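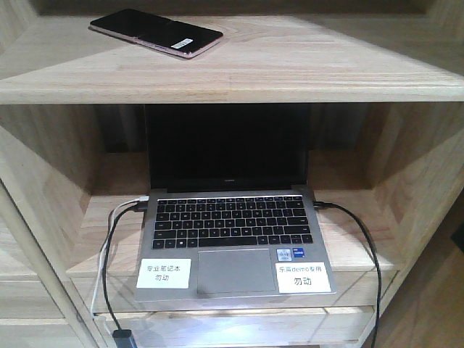 Where Do We Leave Our Things? Student project report, January 2022

I picked shelves because my own room is a tip and I wanted an excuse to sort it out! My question was simple - do people lose things less if every gadget has its own spot? I called the project Astier and gave myself 5 weeks.

The phone got the top shelf and the laptop went in the compartment underneath (open or shut, I wasn't fussy). Pale wood was a good choice, as dark things really show up against it. Chargers were a nightmare though - I never did find them a proper home.

I'd planned on 200 diary entries and got nowhere near. Next time I'd do the diary at breakfast, when I'm hunting for my phone anyway.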